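Remembering Ludivine Leclerc

Many of you will have heard by now that we lost Ludivine in April, at home in Forncombe, with the kitchen radio on and most of her family within shouting distance. She would want it noted that she had finished the crossword. Several people have asked for a few words in the newsletter, and since I sat beside her at choir for longer than either of us cared to admit, the job has come to me. I hope you'll forgive me if I wander a little.

Ludivine was the youngest in her family and the only girl, and she learned early on to speak up if she wanted a second helping. She came to Forncombe as a young bride, knowing one person in town (her husband) and hardly a word about sheep, and within a year she was keeping the books at the Volladine wool mill and telling the foreman where he was losing money. He didn't thank her for it at first. Later on he gave the toast at her retirement supper, and there were 200 people squeezed into the canteen to hear it, with more standing out on the loading dock.

After the mill she was supposed to slow down. Instead she took up the alto line in the choir, the flower beds outside the library, and a running argument with the county over the bus to Ifans, which she won. If you ride the 373 on a Wednesday morning, you are riding it because Ludivine wrote a great many letters, all by hand and all extremely polite until the last paragraph.

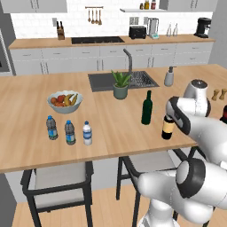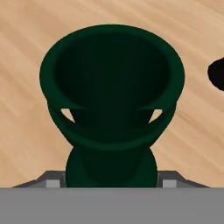 Her table

Anyone who ever stopped by to drop off sheet music knows that you did not get away in under an hour. There was always soup, and there was always somebody else already there — a neighbor, a grandchild home from school, once a man who had only come to read the meter and stayed for pie. She cooked by feel and wrote nothing down, so her family is now trying to piece together the onion tart from memory. So far they have made it with too much nutmeg and then with not enough, and the discussion continues.

She was not always easy, and she'd laugh at me for pretending otherwise. She held opinions about how you folded a tablecloth. She could not abide a late start, and she would begin humming the first bar at the stroke of seven whether or not the pianist had taken his coat off. But if you were sick, or sad, or new in town, she was on your porch before anyone else had heard about it, and she stayed as long as you needed her.

Ludivine leaves her brother, Aurélien Chevalier, her children and grandchildren, and her old dog Rosex, who has moved in next door and is reported to be eating well.

The family plans a gathering at the mill canteen later in the spring, with singing. Altos, please come early, as there are 30 copies of the music to go around and we will need to share. If you have a story or a letter of hers tucked away in a drawer, Aurélien would dearly love to see it. You can leave it for him at the library desk, and he promises to bring everything back.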